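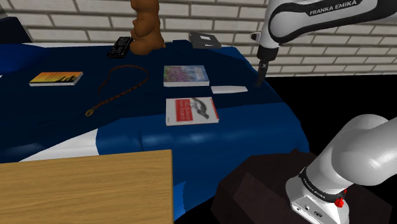 A tablecloth is one of the easiest things to sew, and still many people make it too short, or they forget the hem and lose all the extra length they paid for. In this tutorial I explain how I measure, cut and hem a simple rectangular cloth for an ordinary table. The part which hangs down from the table edge is called the drop, and it decides very much how the cloth will look. A dark blue cloth which falls in soft folds, as here, already looks like something even when the table is plain. You can also see what happens with a light fabric and a dark one together: at the front on the left the blue dips and wrinkles, and a wide, almost white stripe comes out. If you like such a stripe, plan it to be even along the whole side. If you don't like it, check the lengths before you hem.

What you need

Fabric, washed and ironed
Thread in the same color
A tape measure and a long ruler
Chalk or a washable marker
Pins, or clips if the fabric shows holes from pins
Good scissors
Iron and ironing board
Sewing machine with a new needle

Choosing the fabric

I use cotton or a mix of linen and cotton. Pure linen is beautiful, but it moves under the scissors and for a first cloth it can make you tired. Fabric with a little weight hangs better than very thin fabric. In the shop, unroll a piece and let it fall over the edge of the cutting table. If it stands out like paper, it will do the same at home, even after washing it will be only a bit softer.

My last one was from the remnant shelf at Drernside, a cotton called Prinmont, and I was glad with it. Remnants are often cut crooked, so buy some extra. Ask also how wide the fabric is, without the edge where the small holes are, because this edge you will cut away.

Wash it first

Please don't skip this step. Cotton shrinks, and it doesn't shrink the same in both directions. Wash the fabric at the temperature you will use later for the finished cloth, hang it straight, and iron it while it is still slightly damp. Dark colors I wash alone, and I put an old white sock in with them. When the sock comes out white, the fabric is ready.

Measuring

Measure the length and the width of the table top. Do it in the middle and also near the ends – old tables are not always straight. Write down the larger number.

Now decide the drop. Sit down on your chair and measure from the table edge down to your knees. The cloth should finish a little above them, otherwise everybody pulls it when they stand up. For our kitchen table I use a drop of 26 cm. For a side table where nobody sits, it can be longer, even to the floor.

The calculation goes so:

Length to cut = table length + two drops + two hem allowances
Width to cut = table width + two drops + two hem allowances

For the hem allowance I take 9 cm on each side. It is more than most books say, but a deep hem gives weight to the edge and the cloth stays in its place. If your fabric is narrow, a smaller hem is also fine, only use the same on all four sides.

Cutting

Do not trust the edge from the shop. Make a small cut in the side near one end, find a single thread and pull it slowly until you see a line in the fabric. Cut along this line. If the thread breaks, cut until that place, take the next thread and continue. With a printed fabric follow the threads and not the print, except when the print is so crooked that it will disturb your eye.

Then fold the fabric in half on the floor, smooth it from the middle to the outside, and mark your length with chalk. Measure again before you cut. I was once short by one whole drop because I added it only on one side, and this cloth is now two pillowcases.

Trying it on the table

Before any sewing, lay the cloth on the table with the raw edges. Put something heavy in the middle so it doesn't slide. Walk around and look at each side from some distance. Turn up the hem at one corner with pins, and see if the length is still good. Leave it for 20 minutes, drink your coffee and look again.

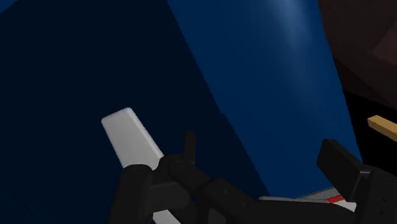 Sólveig Ladefoged wrote to me after the first version of this page that she always lets the cloth hang overnight before pinning, and that with a loose weave she has seen one side become longer than the other. She also asks why I don't mention basting. She is right, with a slippery fabric a line of long hand stitches helps more than any number of pins. I have tried the overnight method since then, and for linen I will keep it.

Pressing the hem

Fold the edge 1 cm to the wrong side and press it with the iron. Then fold the rest, which is 8 cm, and press again. A strip of cardboard with a line on it is useful here: put it on the fabric, fold the edge up to the line and iron over it. Go around all four sides before you sew anything.

The corners

Open the folds again at the corner. You will see squares made by the creases. Fold the corner in a triangle, so that the diagonal goes through the point where the two inner creases meet, and press it. Cut the tip, but leave 1 cm outside of the diagonal crease. Now fold the sides back in, and they should meet in a neat slanting line. The first corner takes patience. Practice on paper if you are not sure, it folds the same way.

Sewing

Set the stitch a bit longer than normal and sew close to the inner fold, beginning in the middle of a side and never in a corner. At each corner stop with the needle down, lift the foot, turn, and continue. The slanting lines in the corners I close by hand with small stitches – by machine it is possible too, but I never liked how mine looked.

Press everything one more time from the wrong side. To store the cloth, roll it on a cardboard tube if you have place for it. If you must fold it, change the fold lines from time to time, especially with dark fabric, where the old creases become pale after some years.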